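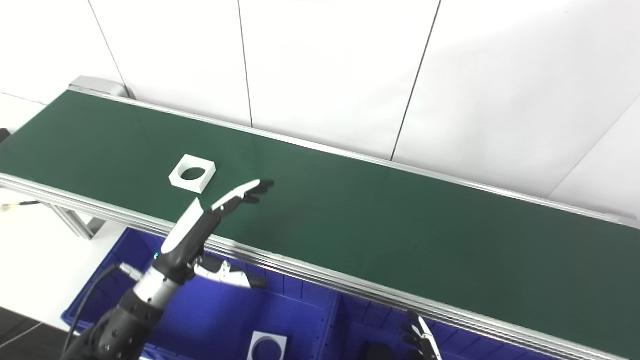
**Figure 3.** Conveyor cell at Kotora, seen from the head of the robot. One block on the belt, another in the blue bin.

### 4.2 Writing rules for the space between the hand and the belt

Most safety rules for sorting cells were written for arms that stay behind a fence and have the good manners to carry one tool each. A machine with two hands breaks several of them before it has moved. The house standard we started from, drafted at Postma, told operators to keep "the gripper" clear of "the conveyor" at all times unless "the part" was being picked. Our first reviewer asked which gripper, which part, and how one picks anything while staying clear of it. The standard had no reply.

We went through 1,172 logged episodes from the Kotora cell and marked each point at which a rule in the draft could be read in more than one way. Over 86 of the disputes came down to a single word, "clear." One annotator took it to mean not touching. Another took it to mean a hand's width away, without saying whose hand. Ewurabena Ametepe, who had the thankless job of settling these, replaced the word with a named zone and a named state for each arm, and the disputes moved on to the spelling of the zones.

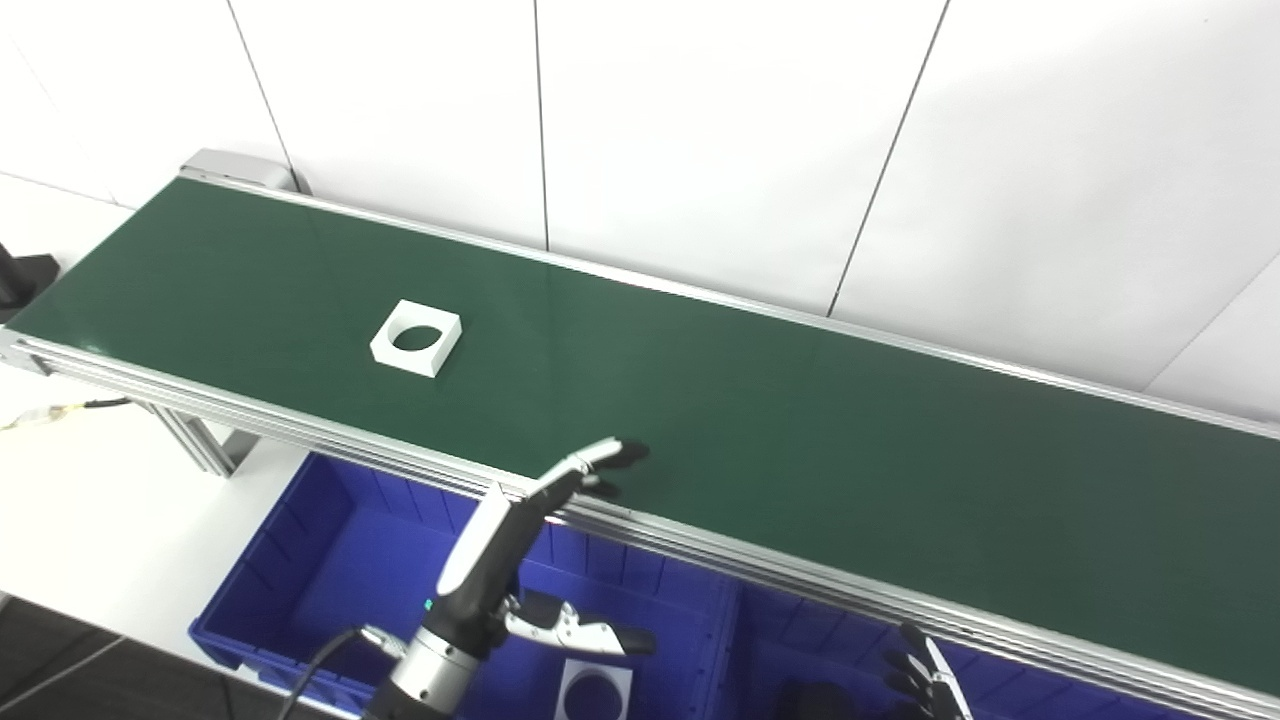 A rule about reach has to say where the reach begins. In our revised text the boundary is the outer edge of the near rail, and any part of the hand past that edge counts as inside the belt zone, whether or not it is touching anything. The older wording let annotators wait for contact, so fingertips hovering just above the belt, past the front rail, could be logged as "idle" by one person and "working" by the next. Under the revised rule they are inside, and the belt speed limit for that zone applies. The second arm gets its own entry, even when it is only hanging around over a bin.

We also dropped the Postma rule that a part in the bin is "done." A bin is a place, and the standard should record it as one. Whether the part was meant to go there is a separate field, filled in by someone who has read the work order – a requirement that met more resistance at Fevari than any of the speed limits.

The revised rules fit on 3 pages. The draft ran to a good deal more, much of it definitions of "operator."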